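Lalard Portfolio Manual
Section 5: Setting up a dividend reinvestment plan
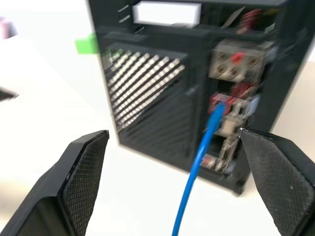

Imad Boutros notes that the plan must be switched on for each holding separately; turning it on at account level covers only units bought afterward.

Before you start

The account must be funded and the tax form on file. Trust units held in a Prukent sub-account follow Section 12.

Steps

1. Open Holdings and select the trust, for example Cervantes Retail Trust.
2. Choose Distributions – Reinvest.
3. Enter the share of each payout to reinvest, as a whole percentage. The default is 80. The rest is paid in cash.
4. Set the treatment of fractional units to Keep or Pay Out.
5. Select Confirm. The status changes to Pending.

Note: Changes entered fewer than three business days before the record date apply to the next distribution.

Caution: Reinvested distributions are still taxable in the year they are paid. Lalard adjusts the cost base only when the trust issues its final breakdown. Do not export a gain report before then.

To cancel, repeat steps 1 and 2 and choose Cash. Units already bought stay in the account.

If the status stays at Pending after the record date, see Rejected Instructions.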